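From: Eifion Nicholas
To: warehouse-automation list
Date: February 5, 2019
Subject: Re: [wh-auto] Toren depalletizing kit, worth the lease?

Rigoberto, thanks for writing it up. I have had the Toren kit on trial at our Wirville site since before the holidays, and I don't share your enthusiasm. Two views from the wrist camera are below so people can judge what the thing has to work with.

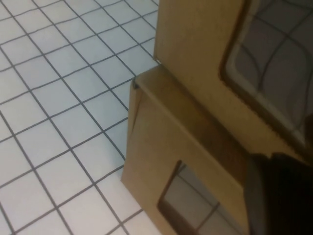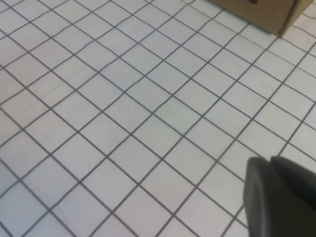 Wrist camera, Wirville: window-cutout boxes stacked on the tile (first), one box across the floor (second)

My answers are under your paragraphs.

On Monday, Rigoberto Ñahui wrote:
> We saw the Toren demo at Cluden and came away impressed. It picked
> mixed cartons for the whole session and the rep says it needs no
> training on new packaging. You just put the box in front of it.

I saw the same demo. Every carton in it was a closed, flat-sided brown box with a big printed label, on a dark mat. I would be impressed too if my stock looked like that. Ours doesn't. Look at the first picture. Plain cardboard, no print at all, and a big rounded window in the face of each box. What shows in those windows looks a lot like the floor grid, bent into curves in the upper one. I asked support how the software decides what is box and what is floor in a case like that, and the reply was a link to the brochure.

What we got in practice: on closed cartons it did fine. On windowed cartons it missed or gave up on 7 out of 50 picks in the one run I bothered to log properly. Maybe that's acceptable to some of you. For us it means somebody stands next to it, and the person standing next to it could be moving the boxes.

> Floor type doesn't matter according to the rep, it works off the
> camera on the wrist so there is nothing to calibrate in the room.

"Nothing to calibrate in the room" is in the sales sheet and I'd like to see it taken out. We have small white tile with dark grout, a bit shiny. The second picture is what the camera gets when the arm is well back from the box: mostly tile, the box up in one corner, the gripper down in the other. I don't know how much of our trouble is the tile and how much is the windows, and neither does Toren. They suggested I lay a mat. I suggested they send one. That was three weeks ago.

> The gripper looked sturdier than the Rees one we had in May.

It is, I'll give them that. The Rees fingers wore through on us and these show nothing yet. But the fingers are chunky and they get into the wrist camera's view. Both pictures have the gripper in the right-hand corner, and in the first it is sitting over a good piece of the lower box. I asked whether the camera could be moved farther out on the bracket. They said that voids the support agreement. So you are paying for support on a mounting position you aren't allowed to improve.

> Setup is quoted at 2 hours. Has anyone done it faster?

No, and I'd be surprised if anyone has done it in two. It took us most of a day, and a good part of that was the license server, which wants an outside connection our IT people won't give it. Ask for the offline license before the crate ships. They have one. It isn't on the price list.

> They are offering a 30 day trial, so I don't see much risk.

Read the last page. The clock starts on delivery and includes weekends, and return freight is yours. We got an extension, but only after I had sent it back up the line twice.

I'm not saying don't try it. If your cartons are closed and all roughly alike, you may be happy — and then you could also price a much dumber machine. If you have windows, film, trays or anything see-through, make them run YOUR stock on YOUR floor before you sign, and stay in the room while they do it. Don't accept a video.

Two questions for the list, if anyone has one of these past the trial:

Has anybody had a pick rate in writing from Toren for windowed packaging?

Does the spring firmware change the approach path, or only the screens? I have heard both.

Rigoberto, I can send you my log off list. It's a spreadsheet and it's ugly.

Eifion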